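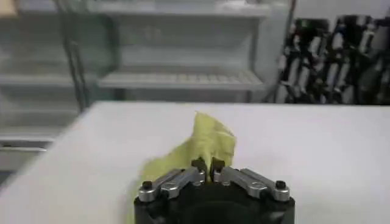
What has the second half of the grant gone on? Cloths, mostly, and somewhere to keep them.

Home | Projects | Reports | Funding | Contact

Drivdale Cleaning Cloth Library — progress report to the Perura Fund, July 2024

We told you in February that the village hall at Ferkham would stop buying paper towels by summer. It has nearly stopped. The last box is in the kitchen cupboard and people go to it the way they go to the biscuits.

The £300 went on thin reusable cloths and a second drying rack. The yellow-green ones are for tables and worktops. We picked the colour so they wouldn't be carried off as tea towels, and they were carried off as tea towels. Labels have now gone up over both sinks, in large letters.

Washing is the slow part. Cloths come back in a ball, whatever the notice says about folding, and have to be shaken out before they go in the machine. We are down to 49 in circulation. The missing ones may be at Kpodo, where the playgroup has a very clean craft table and no idea how.

Still to do: a lidded bin for used cloths, hooks by the back door, and a washing rota that survives the school holidays. We have £3 left, so the hooks look likely and the bin does not — unless you feel strongly about bins.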